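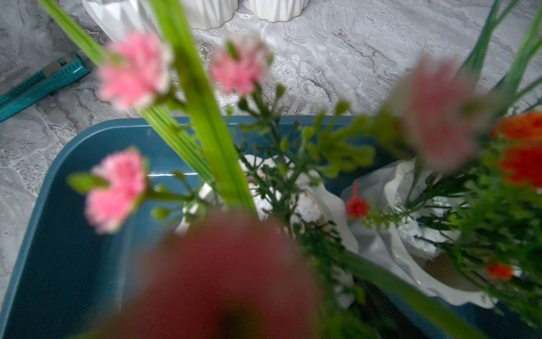
Search this site Search

Sunday, April 21, 2019
By the Home & Garden desk

The fake flower is back, and the people selling it would like you to call it "permanent botanical." I spent part of April finding out whether the new name has improved anything.

Steltov, which stocks 498 kinds of stem, says its carnations will fool a guest at six feet. Perhaps they will, if the guest is polite. Carnations are an easy win anyway, as the real ones already look a bit like tissue paper. Grass is harder. The long blades from Satar are a cheerful green from end to end, and I have never met a lawn that managed that.

Then there is the matter of putting them together. The Visser starter class promises a finished arrangement in an hour. You get foam, a fluted white pot and more filler than you can use. The advice is to push the filler in first and hide the foam. Mine still showed after 6 tries. Pink next to orange-red was my own mistake, although the class leaflet encourages it.

Price is the part I can't get past. Oment's large centerpiece costs $725, and the shop says it will last over 2000 days with light dusting. I asked what heavy dusting does. The clerk thought the petals might come off.

A bunch of real carnations from the supermarket lasts me two weeks, and then I throw it out. The fake ones go in a closet, where I suspect most of them spend those 2000 days.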